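2025-09-15
Notebook – platelet storage, bench 2

Back on the agitator question after the Prulbridge samples came in. The cooler log looks fine for the whole trip from Flekstead, no gaps. Bags were checked in, labels matched the sheet, and I moved them to the incubator before doing anything else. 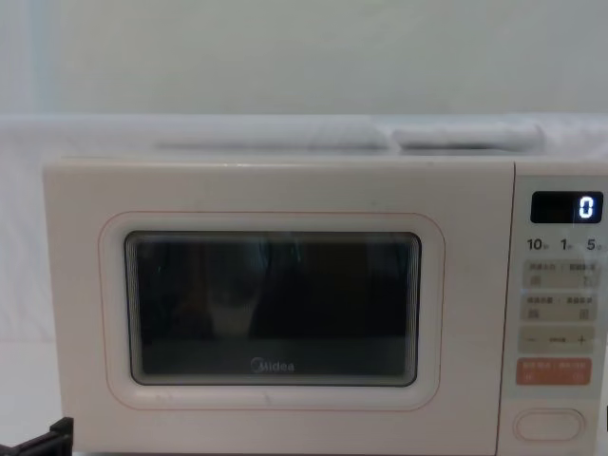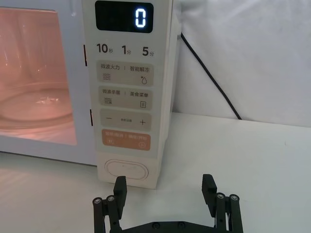
The microwave, door window and control panel side.

Started with counts on the first set. Spun the small tubes at 4000 rpm, same as in January, so the two runs can be compared. Swirl was good in all of the bags by eye except one from the older lot, which I marked as weak and set on the lower shelf. It stays in the study but gets its own line in the table.

Agitator: the Carnico unit is still stopping by itself overnight. The log shows it off for up to 3 hours before the alarm reset it. I don't trust any pH reading from the bags that were on it, so those are flagged in the sheet and should stay out of the averages. The spare unit ran without a stop. Until the belt is changed, please use only the spare, and write the start time on the door card.

pH on the flagged bags was lower than on the others, as you would expect if they sat still. The drop was small. I would like to repeat it on purpose, with a timed stop, before we say anything about it to Calloway. They asked for a number they can put in their transport guide and we don't have one yet.

Sample numbers: bag 433 was entered twice in the sheet, once with the wrong collection date. I kept the entry that matches the label and struck out the other. Bag 527 has no donor center code. Wrote to Prulbridge, no answer so far. If the code doesn't come, the bag goes to the practice set.

Tried the new sampling ports again. They are easier on the hands but leave more dead volume in the line, so the first draw has to be thrown away. With the old ports I could use nearly all of it. For small bags that matters – we lose enough as it is.

Culture bottles from the last set are all negative at the final read. Closed out that page and moved the bottles to waste.

To do:
Change belt on Carnico unit, then run it empty overnight
Timed stop test, bags from the newer lot only
Ask Flekstead if their cooler can log every minute
Order pH buffer, the open bottle is past its date
Fix column names in the sheet so they match the January file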